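28/12/2022

# Water, slope and fence lines: a conversation with Tianyou Liao

Tianyou Liao has worked on residential drainage for most of his career, first in council stormwater and then in private practice at Rostatow, where he now reviews designs for ordinary suburban blocks. He agreed to talk on the condition that we kept to backyards. Large catchments, he said, have plenty of people writing about them already.

His first subject was fall. A lawn that looks level to the owner usually is not, and the direction of the fall matters more than the amount. On clay, Liao asks for a grade of one in 50 away from the house for the first few metres, and will accept something gentler after that. "The first few metres are where the damage gets done," he said. "Past that, I mostly want to know where the water leaves the property, and whether it is allowed to leave there."

The question of where it is allowed to leave takes up a large part of his working week. Surface water that has always run naturally across a boundary is treated differently from water that has been collected in a pipe and discharged at one point. Owners who put in a drain to fix their own soggy corner can concentrate the flow and pass the problem next door. He has reviewed 182 residential complaints at Rostatow and keeps the notes in a single spreadsheet. The largest group concerns side boundaries, where a path, a garden bed or a row of sleepers has been built up against the fence.

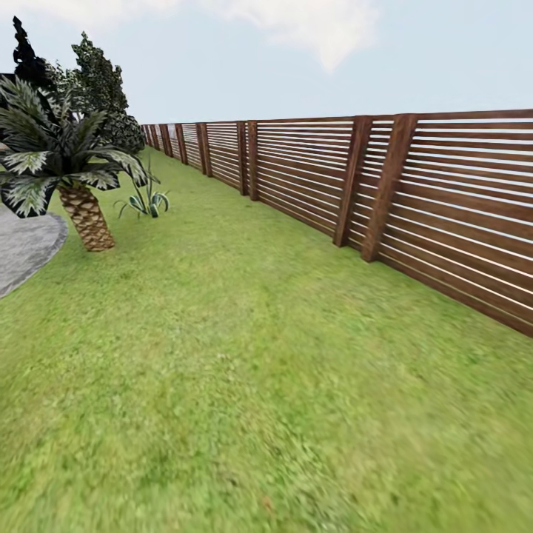
Should a fence go in before or after the drainage work?

After, in nearly every case. Liao wants the trench open and inspected before any post hole is dug, with the pipe line marked on the plan so that the fencer can set the posts clear of it. If the fence already stands, he moves the trench at least 600 mm into the yard and digs by hand near the footings.

He is particular about gaps at the bottom of a fence. A plinth board sitting hard on the soil works as a low dam, and it rots sooner. "Fifty millimetres of clearance is enough," he said. "People worry about the dog. Put mesh there. Water goes through mesh."

On subsoil drains he is less enthusiastic than the trade in general. A slotted pipe in gravel, wrapped in geotextile, will lower the water table in a narrow strip on either side of the trench. In heavy clay that strip is very narrow. He was asked to look at a job in the Maltorero estate where the builder had run three parallel lines under a lawn that stayed soft all winter. The pipes were dry. The water was sitting in the top 100 mm, above a layer compacted by machinery during construction, and never reached them.

The remedy there was mechanical. The compacted layer was ripped to a depth of 300 mm, gypsum was worked in after a soil test showed the clay was dispersive, and the turf was relaid on a sandy loam. The pipes were left where they were. Liao estimates that the work cost roughly 2000 dollars more than doing it properly at the start would have, excluding the pipes.
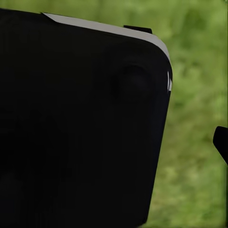 The soil test is the step he would keep if a client could only afford one. A jar test at home will separate sand, silt and clay well enough to choose a turf underlay. It will not give the exchangeable sodium, and gypsum applied to a clay that does not need it is money spent for little return. He sends samples to a small laboratory, Skilel, and asks for texture, pH, conductivity and cations. He does not ask for the full nutrient panel unless the client is growing vegetables.

We asked about paving. Patios are commonly laid to fall away from the house, which is correct, and then end abruptly at the grass with nothing to receive the runoff. A 20 square metre patio in a 30 mm storm sheds 600 litres, all of it along one edge. Liao prefers a channel drain at that edge where there is a legal point of discharge, and a gravel strip where there is none. He sets the finished paving slightly above the soil, allowing for the thickness of the turf and the thatch that builds up over the years.

Trees came up late in the interview. He would sooner work around an established tree than remove it, partly for the water it takes up and partly because cutting one down on reactive clay can cause the ground to swell for several seasons. Trenches stay outside the structural root zone. Where that cannot be done, he specifies boring beneath the roots, and has an arborist sign the method statement.
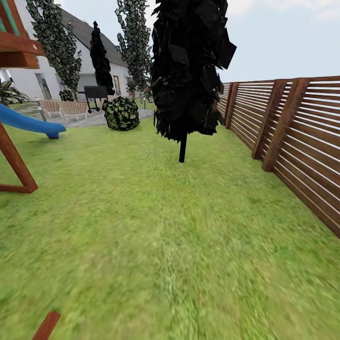 *Lawn, tree and side fence, looking towards the house and patio.*

Species with narrow crowns are often chosen for side boundaries on the assumption that the roots will be narrow too. "The crown tells you very little about the roots," Liao said. "Roots go where there is air and moisture. A leaking joint gives them both." For any pipe within four metres of a trunk he now specifies solvent-welded PVC.

His reference for younger staff is a bound set of drawings known in the office as the Han details, after the street where the first job was built. It runs to 641 sheets, most of them superseded. He keeps the old ones in because clients ring about systems put in under them. The sheet requested most often shows an inspection opening at the top end of a subsoil line, capped at ground level. He recommends marking its position on the house plan and flushing the line with a garden hose every December.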